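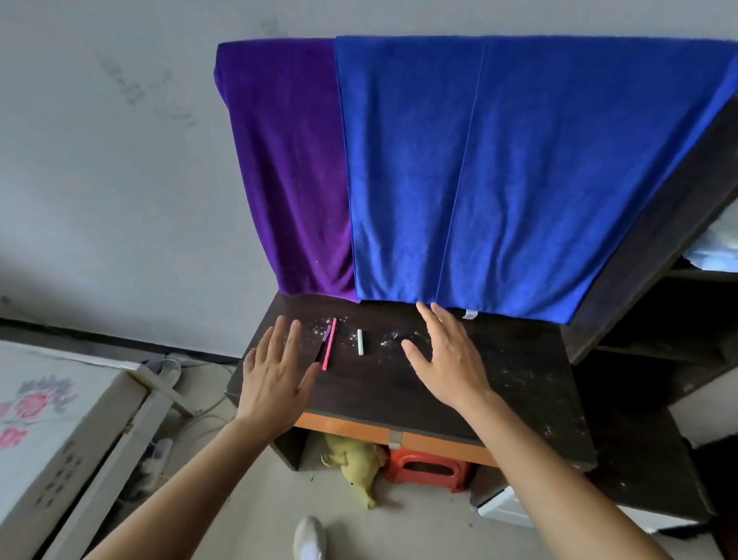 Pink, purple and green chalk on a dark wooden top

I've lived in Soltwood for the best part of my adult life and until this November I had never once set foot in the law courts. I've walked past them, obviously. I've sheltered under the porch when it was chucking it down. But I'd never been called for jury service, never been a witness and (touch wood) never been in trouble, so when I saw the poster for the open day in the library window I booked a place that same evening.

You had to book, by the way, and I'm glad I did. There were 219 of us across the day, according to the woman on the door with the clicker, and she was turning people away by the time I left. If they run it again, get in early.

The first thing is security, and they do it properly, open day or not. Bag on the table, everything out of your pockets, arms out for the wand. I had to take a sip of my own water to prove it was water, which I'd heard of but thought was a joke! The man in front lost a small screwdriver on a key ring and was given a numbered ticket so he could have it back later. Everyone was very good-humoured about it, but I'd allow ten minutes.

We were split into groups and given coloured stickers. Mine was yellow, and yellows started in the cells. I'll admit I was looking forward to that bit in a slightly ghoulish way and then didn't enjoy it at all. There are 8 of them along a corridor with no windows, painted a sort of sour cream colour, each with a bench and nothing else. They let you go in and they shut the door if you wanted it shut. I said yes. It was probably less than a minute and I was very ready to come out. What I hadn't pictured was the noise - every door, every key and every cough goes the whole length of the corridor. The officer showing us round said people can be down there from breakfast until late afternoon waiting for a hearing that lasts five minutes, and quite a few of us went a bit quiet.

After that it was up a narrow staircase that comes out, very suddenly, in the dock of Court 2. It's a clever bit of planning for the tour because you get a proper jolt. One moment you're in a stairwell that smells of floor polish and the next you're behind glass with a whole room looking at you. There was a lot of nervous giggling. You can hear perfectly well in the dock if people use their microphones, but when somebody at the front turned to chat to her neighbour I couldn't make out a word. I asked about that and was told defendants can ask for things to be repeated, and that there are headsets if you need one. I do wonder how many people would dare.

Then the mock trial, which was the main event. Ours was a made-up case about a man accused of damaging a neighbour's fence with a hired van. The van company was called Bravo Van Hire on the paperwork and they'd gone to the trouble of printing a rental agreement with a logo, and a repair bill for the fence. A local drama group played the witnesses and real court staff did the rest. Twelve of us were picked for the jury by having our sticker numbers drawn out of a tin, and I got on! I was far too pleased about it.

We were given the oath cards, there was a short speech from each side, and then the two witnesses. The neighbour was wonderful, all wounded dignity. The van driver was shifty as anything and I had him down as guilty before he'd finished giving his address. Then we went off to the jury room with a flask of coffee and it took one person, a quiet lad in a football top, to point out that the neighbour had said she saw it from the kitchen and the plan showed the kitchen was at the back. I'd had the plan in my hand the entire time. We talked for twenty minutes, voted, talked again and came back with not guilty. Some of the others were quite cross about it. I'm still not sure he didn't do it, but I suppose that's what being sure means, and I wasn't.

(The blue group had the same case after lunch and convicted him. They'd have had him ordered to pay £75 towards the fence, plus costs. I heard all about it in the queue for the cloakroom.)

Lunch was in the public waiting area, run by the Flinari café from over the road. Decent cheese and onion roll, tea that had been standing a while, and nowhere near enough chairs. I ate mine leaning on a radiator and got talking to a retired legal secretary who remembered when the whole of the upstairs was filing. She said you could tell which solicitor had been in by the state of the blotter.

Upstairs is nearly all screens now. The last stop on our tour was the video link room, where someone took us through the Cenevex system they use for people giving evidence from elsewhere. It's a plain little room with a desk, a big monitor and a box of tissues. Two of us sat in it while the rest watched from the courtroom, then we swapped. My face was enormous and there was a tiny delay on the sound which made me talk over everybody. I asked what happens if the connection drops in the middle of somebody's evidence and the answer was that they stop and wait, and it does happen, and yes it's maddening. I liked that they just said so.

There was a question session at the end, and it could have done with being twice as long. People mostly wanted to talk about delays. One lady had waited well over a year for her case to be heard and had things to say, and she was listened to, though I don't think she went home any happier. Someone else asked about coming to watch, and this was news to me: you can walk into most hearings and sit at the back, no booking, no reason needed. The lists go up on a board inside the entrance each morning. Youth and family cases are different, and you mustn't take photos or record anything, but otherwise you can just go in.

A few practical bits if you're thinking of going. The lift only goes to the first floor and the cells are stairs only, so ring beforehand if that's a problem and they'll swap you on to the other route. Park by the swimming baths, as the court has no parking at all. Wear a jumper, because Court 2 is freezing. And eat before you come.

I've been back once already, on a wet morning with nothing on, and sat through an hour of adjournments and a disputed parking ticket. I took a sandwich and had to eat it outside.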